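Sisano Household Collections
Notes for Lenders and Visitors, a thread on telephones and eyeglasses for the study room display 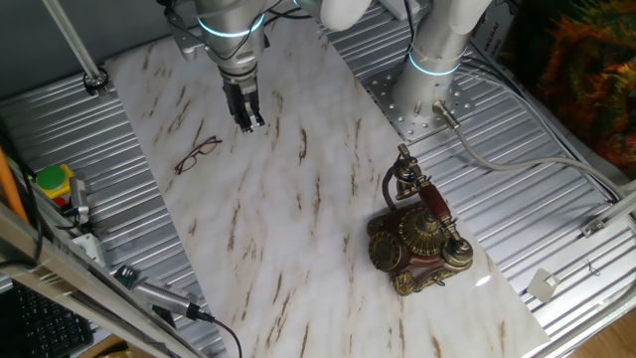

1. The display and its subject
Sisano Household Collections is preparing a small display on the writing desk at home. It concerns the personal items that people kept within reach while making calls and reading letters. This thread sets out how such items are handled, cleaned and labeled before they go on view.

2. The telephone
The vintage-style telephone has a dark red and burgundy body with gold-colored decoration, a round gold dial and a reddish handset that rests on a tall gold cradle. Lenders are reminded that telephones of this style were sold for many years as decorative pieces. Age should not be stated on a loan form unless a receipt or a maker's mark supports it.

3. Handling
Telephones are to be lifted by the base with both hands. They must not be lifted by the handset or the cradle. The coiled cord should be left to fall in its own curve. Please do not wrap it around the body for transport.

4. Cleaning
A soft, dry brush is used on raised decoration. Metal polish is not permitted on any gold-colored surface, as many of these finishes are thin. Painted parts may be wiped with a cloth that has been dampened with water and wrung out well. Household sprays are not accepted under our care policy.

5. Eyeglasses
The thin reddish-brown pair is shown folded. Eyeglasses in the display are handled by the bridge, and the arms are opened only when a measurement is required. Lenses are cleaned with a clean microfiber cloth. Loose screws should be reported to the collections desk and left as found.

6. Surfaces
A white marble-patterned board with brown veining provides a light ground for the darker reds. Visitors to our August preview asked whether a cloth would be used instead. Both were considered, and the board was preferred for ease of cleaning between sessions.

7. Labels
Each label gives the name of the item, its main colors, the lender and the entry number. The telephone is entered as 2,783 and the eyeglasses as 77. Labels are placed to the left of the item and do not touch it. Lenders may ask to be listed by family name only.

8. Packing for return
Telephones travel in a double box supplied by Filtton. The handset is wrapped separately in acid-free tissue and placed beside the body. Eyeglasses travel in a hard case inside a padded envelope. Lenders should inspect all items on receipt and return the signed form within six days.

9. Contact
Questions about loans may be sent to Cúc Cù at the collections desk. Requests to borrow the display for schools and libraries are handled by our partner, Clirnard, and should include the proposed dates and the size of the room.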